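Cleaning Out an Old Desktop Tower

An older PC that runs loud often just needs the dust taken out. Plan on an hour.

Shut the computer down, unplug the power cord and hold the power button for 7 seconds. Pull every other cable and label the ones that look alike. Lay the tower on its side on a hard surface, not carpet, and take off the side panel. Touch bare metal on the case before you reach in.

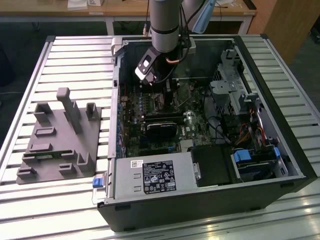

Ekrem Tekin writes that he skipped the labels on his 2018 tower and spent longer sorting out the cords than cleaning. He now uses masking tape and a marker.

Start at the top of the case and work down with short bursts of canned air. Hold the can upright. Keep fan blades still with a finger while you blow around them. Go between the expansion slots and along the drive cage vents, where lint packs in. A soft, dry paintbrush gets what the air leaves behind.

Before closing up, press lightly on the power and drive connectors to check that they are seated. Slide the panel back on, reconnect the cables and turn the computer on. If a fan rattles, shut down and look for a wire touching the blades.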